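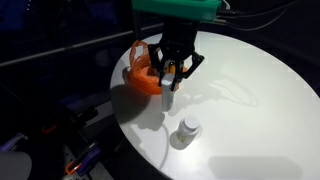 The Falel is an arm you rent by the month, and the company that makes it would like you to think of it as a helper for small shops that pack small things. I had it for most of April, on loan, and I came to it as somebody who has spent a good many years around packing benches and has a fairly low opinion of gadgets that promise to clear them. The job I cared about most was bagging, because bagging is where every machine I've tried before has come to grief. Give a robot a stiff cardboard carton with four square walls and it'll look like a genius. Give it a crumpled orange plastic bag with a loop handle sticking up, sitting on a round white table with a little bottle waiting its turn nearby, and you find out what you've really rented. The white item in the fingers is narrow and boxy with soft corners, which is about as friendly a shape as a gripper is ever going to meet. The bag is the hard part, and it was the bag I kept going back to for the whole month.

A bit about who is selling this thing. Falel works out of Parevthorpe, in a low building it shares with a sign painter and a place that reupholsters boat cushions, and when I visited on a Wednesday the whole street smelled of varnish. The person who showed me the ropes was Sarita Shakya. She runs customer setup, and before that she spent years managing the back room of a mail-order pharmacy supply business, so she talks about tape guns and packing slips with real feeling. I liked her right away. She didn't try to hurry me past the parts that were going badly, and she had brought along a big bag of mixed things for me to try, including a few she knew the arm would hate.

"People want to show it the prettiest product they've got," she told me. "Show me your ugliest one. Show me the one your packers complain about."

The monthly rent is $187, which covers the arm, the standard two-finger gripper, the software they call Fontes, and phone help during business hours. You pay extra for the soft fingertips and extra again for a second gripper if you want a spare on the shelf (I would). The shortest contract runs 7 months, and I have a complaint about that further down. There is a setup visit included, and it takes the better part of a day if your table is already where you want it, so do please decide where you want it. I didn't, and poor Sarita and I spent a long time shuffling furniture and arguing pleasantly about the windows.

Fontes is the piece I expected to dislike and ended up rather fond of. You teach the arm a job by guiding it through the motions with a pair of handles, a number of times, with your items set down a little differently each go. Then it practices, and you watch, and you correct it. There's a big friendly button that means stop and a smaller one that means "go back and try that bit again," and I used the smaller one so much in the first week that I could find it without looking. The screens are plain, the words are ordinary English, and when something fails you get a short sentence telling you what the arm thinks went wrong. Sometimes the arm is mistaken about that, but even then it's a good deal friendlier than a row of error codes.

Now, the bag. A paper sack or a stiff mailer gave me very little trouble by the second week. A thin plastic bag that slumps is another matter, and my results went up and down with how it happened to be sitting. If the mouth was well open and pointing up, the arm generally did a decent job of carrying a small item over and letting go at a sensible height. If the mouth had folded in on itself, it would hover, think, come in from a different side, and quite often set the item down against the outside of the bag as though that were near enough. I laughed the first time. I laughed less on the afternoon I had a real order to get out.

What helped most was a cheap wire stand that Falel sells under the name Jusden. It holds a bag open by the handles, and it's a humble little object, the kind of thing your uncle might bend out of coat hangers. I grumbled to Sarita that if I have to hang up every bag myself then I am still doing a fair share of the bagging. She agreed, cheerfully, and said that most of her customers hang a row of them first thing in the morning and let the arm fill them while they get on with the phones. I tried it her way and it does suit the rhythm of a small shop — you do a bit, it does a bit, and the orders leave the building.

Little bottles were the other thing I was curious about, being short and squat and inclined to roll. The standard fingers are fine with a bottle that's standing up with clear table all around it. Put two bottles shoulder to shoulder and you'll want the soft tips, which spread their squeeze more gently and seem to forgive a sloppy approach. I'd also say think about your lighting. My bench has lamps on several sides and the shadows went every which way across the tabletop, and while Sarita assures me the software copes with that, I felt happier once I had turned one of them off. Call it superstition if you like.

It is not fast. I want to be fair about this, because the company is fair about it too and doesn't show sped-up videos on its website. A practiced packer will beat it easily at every job I tried, and will also notice that the lid is loose, or that the customer ordered the blue one. What the arm offers is patience. It'll keep at the same dull job through lunch and through the hour after lunch when I'm no use to anyone.

My complaints, then. The contract is too long for a business that may only need help in the run-up to the holidays, and I wish they'd offer a shorter one even at a higher rate. The cables at the top of the arm want tidying, and I never entirely stopped worrying about catching a sleeve on them. The handles used for teaching are sized for larger hands than mine. And the manual, bless it, assumes you have read the manual.

If your products are boxed or bottled and your bags can be hung up open, I'd book the visit and bring your ugliest item along. If everything you ship goes into floppy plastic, ask to see it done with your own bags before you sign for those 7 months. Falel will do that at the Parevthorpe shop without charge, and Sarita makes very good coffee.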